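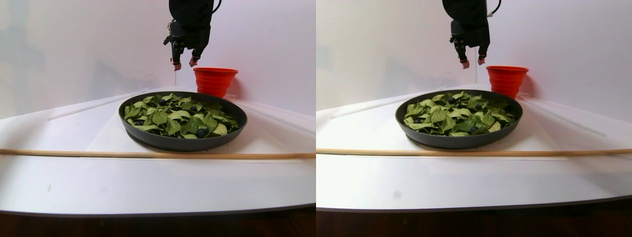
Berry bench, leaves in the gray pan, orange-red cup behind it.

2022-06-07

Picking blueberries out of leaves again. Mortimer Pennington thinks this pile is a fair stand-in for a real salad bin. I have my doubts. Leaves in a bin get crushed and stick together, and these lie on each other at every angle with plenty of air between. A dark berry on green is also about the easiest thing there is to spot. Finding it under a leaf is another matter, and the Zultitow sheet doesn't score that separately. It should.

Plan was 14 picks, berries back under the leaves by hand after every 4. Lungile Makhubela wants the pile fluffed between rounds. Fine, but then two rounds are never the same pile and I don't see how we compare them - her answer was that kitchens don't hold still for us. Granted. I'd still like one fixed layout per session.
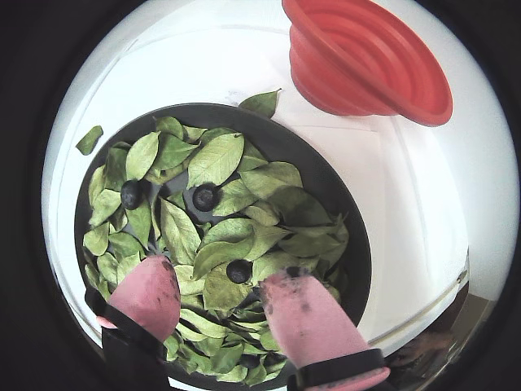

Does a leaf that comes up with the berry count as a miss?
Count it as a pick and put an L next to it. We can argue over the L column in August.

Smudges on the pads: write down how they look before the first pick, or we'll end up blaming the leaves for dirt that was there already. Jacobs wants to put it all down to berry skin. Maybe. I want a wipe test on a white cloth first, one with berries and one with leaves only.

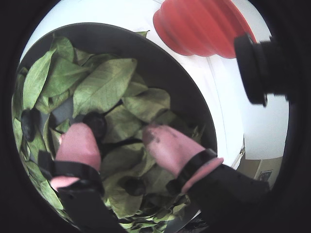
The wipe test needs two clean cloths and the same pressure both times, so one person does both. I'd also try a shallower layer of leaves before anyone writes that depth makes no difference. Mortimer's note says so already, on the strength of two rounds.

To do: add "under leaf" to the sheet, ask Lungile about the fixed layout, more berries.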